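3.2 Containers and label layout

The study looked at how people find and read the front of a supplement container when it is kept at home among other containers of similar size and color. We limited the set to upright bottles and jars with a printed wrap label. Sachets, blister packs and dropper bottles were left out, as were any containers sold only by prescription. The full set held 286 containers, bought from pharmacies and general stores or brought in by participants from their own shelves. Each container was given a code and stored on open shelving in the Laryea reading room, labels facing forward.

White plastic was the most common body material. On these bottles the cap and the upper body are usually plain, and all of the text a reader needs sits on the band of label around the lower body. This leaves a short, wide area for the product name, the maker's mark, the food category and the small print. Because the band curves, only part of each line can be read from any one side. Long names suffer most. A reader who picks up the bottle in the ordinary way will often cover the first or last characters of a name and must turn it to read the rest.

Bilingual and mixed-script labels were coded as their own group. In this group the product name may appear up to three times: in Chinese characters, in pinyin, and in a short Latin form such as the name of a vitamin. The three forms do not always carry the same information. The Latin form tends to name one ingredient group, while the line of characters lists further ingredients. Figure 4 gives a case in which the Latin text reads only "VITAMIN B" and the larger line of characters goes on to name zinc and selenium.
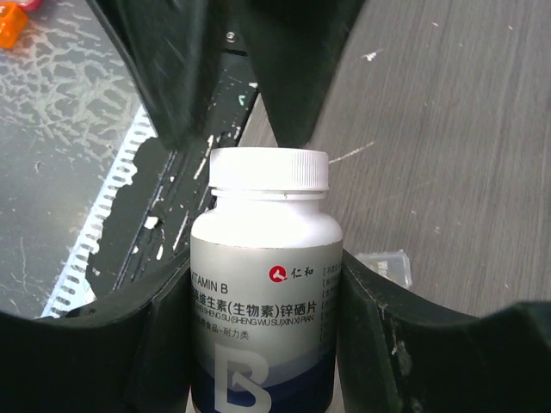 Figure 4. White supplement bottle with ribbed screw cap and wrap label. The Latin text, the characters 仁和 beside a red circular logo, the line ending in 锌硒片 and the smaller pinyin line below it share the upper part of the label.

Participants who did not read Chinese relied on the Latin text and on the single large letter, where there was one. For the type of label in Figure 4 this led most of them to sort the product as a B vitamin and nothing else. Participants who read Chinese used the larger line of characters and gave fuller answers, but they were slower to begin, and several said they had looked at the big "B" first. The pinyin line was rarely used by either group. It is set in light gray, and when asked about it afterward many readers had taken it for a slogan or part of the address.

Color was coded separately for the upper and lower parts of the label. Gradients from a pale ground to a dark band, as on the bottle in Figure 4, were treated as two zones with the border placed at the midpoint of the change. We recorded which zone held each line of text. A pale letter printed across both zones was coded as a graphic and not as text, even when it repeated a letter from the product name. This rule was settled by Mbali Buthelezi after the first round of coding, in which the two coders disagreed on 22 containers. In 15 of those the disagreement came from large background letters.

We did not score vertical text boxes placed to the side of the main lettering. They were noted as present or absent. Their contents are often too small to be read at arm's length, and the reading task was set at that distance.

3.3 Sorting task

Each participant was given one tray of containers and asked to place them on a shelf in whatever order they would use at home. No time limit was set. When the shelf was full, the participant was asked to find named products one at a time, first with all labels facing forward and then after the containers had been turned by a quarter. A find was counted when the participant touched the correct container and said its name or its main ingredient aloud. Wrong touches were counted but did not end the trial.

The task produced 531 usable trials. Trials were dropped when a container fell or when the participant asked to stop. Shelf plans were drawn by hand on the Kindavitz grid sheet and later entered into the same table as the label codes, so that the position of each container could be compared with the time taken to find it.

Most participants sorted by height first and by color second. Sorting by ingredient was less common and was mainly seen in people who said they took several products every day. White bottles with similar caps were usually placed side by side, and this is where most of the wrong touches took place once the labels had been turned.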